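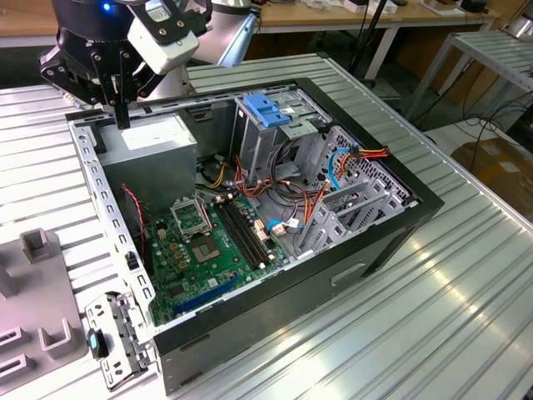 Youth theater in Clomgate opens its doors for new short plays

Clomgate, December

The Strickland Youth Stage will present two new short plays this month in the old grain hall behind Clomgate station. Both plays were written for the group and have not been performed before. The young actors are between twelve and eighteen years old, and they come from Clomgate and from the villages along the river.

The first play has the title "The Ferry Does Not Wait." It tells of a family which must decide, in one night, if they will leave their island. The second play, "Salt Teeth," is a comedy about a school kitchen where the cooks stop speaking to each other. Each play lasts a little less than one hour, and there is an interval between them with tea and soup.

The group has existed for many years, but until now it has performed mostly well-known plays in shortened form. Last winter it was decided to ask for new texts. The writers visited the rehearsals in spring, listened to the young people, and went home to write. In summer they came back with the first pages. Some scenes were thrown away after the first reading, and one character in "Salt Teeth," a school inspector, was added only in September at the wish of the younger actors.

The young people are responsible for much more than the acting. They built the set, they sewed most of the costumes, and they run the light and the sound from the balcony. The poster was also drawn in the group. An adult director leads each play, but the stage managers are sixteen and seventeen years old, and during the performance it is they who give the signs for every change.

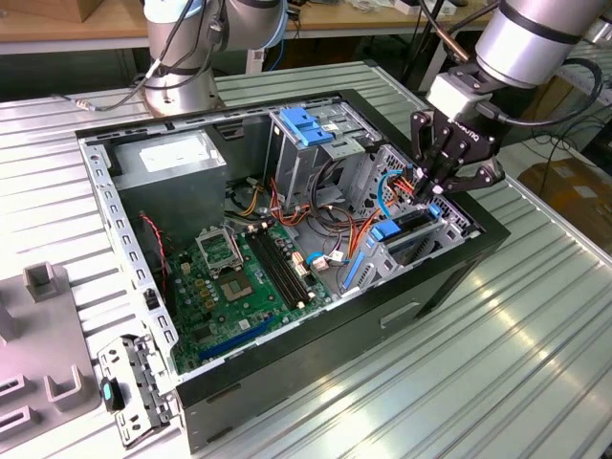
For the ferry play the stage is almost bare. There is a long bench, a rope, and a door which stands alone without a wall. The sea is made by the actors themselves with their voices, and this part needed the longest time to learn. In the early rehearsals it sounded more like a train, according to the group's own newsletter. A singing teacher from Promar helped for several weekends, and now the sea can be quiet, angry or far away.

The comedy needs many more things. The group collected pots, trays, aprons and a very large ladle from families in the town. A small kitchen table on wheels had to be made twice, as the first one was too wide for the side door of the hall. The costumes for the cooks are white at the beginning and become more and more dirty in each scene, so there are several sets of the same apron.

The hall itself has also changed since the last production. The seats are now on three sides of the stage, and the back row is higher than before. The actors have had to learn to play to people who sit at their left and at their right. Several former members of the group have been invited to the dress rehearsal.
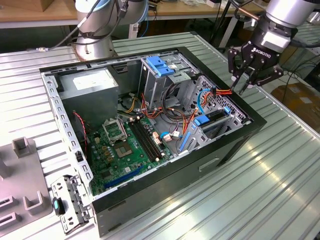 One former member, writing in the group's guest book after an open rehearsal, was not sure about the new seating. In the ferry play, she wrote, the mother's long speech in the doorway was hard to hear from the left side, and she hoped that the actress would be allowed to turn around once or twice. She added that she had played in the same hall when the audience sat only in front, and that she would have liked to have this chance to be so close to the people. Her favorite was the quarrel about the soup in "Salt Teeth," which made her laugh so much that she missed the next lines.

The directors have since moved the mother's speech two steps nearer to the center. The door has stayed in its place, as it is fixed to the floor.

Money for the production came from ticket sales of the summer show, from a cake market, and from the Vamlow Fund, which supports cultural work for young people in the region. The fund gave 848 dollars for wood, cloth and paint. The writers received a fee from the town's culture office. All the young people take part without paying, and this will remain so next year.

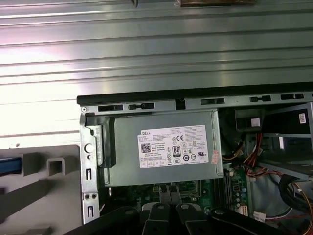
After the performances in Clomgate, both plays will travel to Promar, where the group has been invited to a weekend of youth theater in the town library. The stage there is much smaller, and the ferry play will be given without the door. How the kitchen table will come up the library stairs is not yet decided. Groups from other towns will also show their work, and there will be workshops in stage fighting, mask making and lighting.

The texts of both plays will be printed in a small booklet, which can be bought at the entrance of the hall. Schools that want to perform the plays may ask the group for permission. There is no charge for schools in the region, but the group asks for a copy of the program and, if possible, a letter about how it went.

The evening performances begin at 7 p.m. and the doors open half an hour before. There is also an afternoon performance at 2 p.m., which is meant especially for families and for older people who do not like to travel in the dark. The plays are suitable for children from ten years. In "The Ferry Does Not Wait" the hall becomes completely dark for a short moment, and there is loud thunder.

Tickets are sold at the Clomgate bookshop and at the door. Seats are not numbered. People who use a wheelchair can enter through the courtyard, and they are asked to tell the bookshop in advance, so that a place in the first row can be kept. New members for the spring course can put their names on the list in the entrance hall after each performance.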